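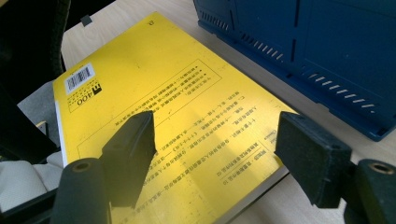
Yellow paperback, back cover up, between the foam pads.

Lutach Shelf Set

Recordings from a hand-held two-finger gripper, built and used in the shared workshop at Bretgate. The task is putting books into a desk organizer. This is release 2. Release 1 used bare fingers and is no longer offered.

Contents

27 episodes, one folder each
13 with the organizer part full at the start
episodes.csv - start time, end time, operator notes
calib/ - lens calibration, redone in May after the mount was reprinted

Hardware

The gripper is the Istach body with longer fingers. Each finger ends in a foam-faced pad. The foam is glued, and it wears at the inner corner first. Replace both sides together or the grip pulls to one side. Drawings are in hardware/, including the old bracket, which cracked twice. 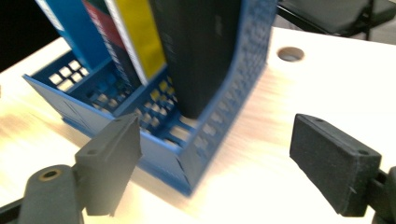
The organizer is moved and turned between episodes, so don't assume a fixed position. Books go in spine up or spine out, whichever the operator managed.

Known problems

Glare on glossy covers. Printed text is often unreadable.
Motion blur on fast approaches.
Episode 11 has a gap in the finger width log. The video is fine.
Lighting varies. Friday evening sessions are darker than the rest.

Use

Run check.py before training - it lists missing files and does nothing else. Code and data are free to use with credit to the Lutach project. Send fixes through the Castellanos tracker.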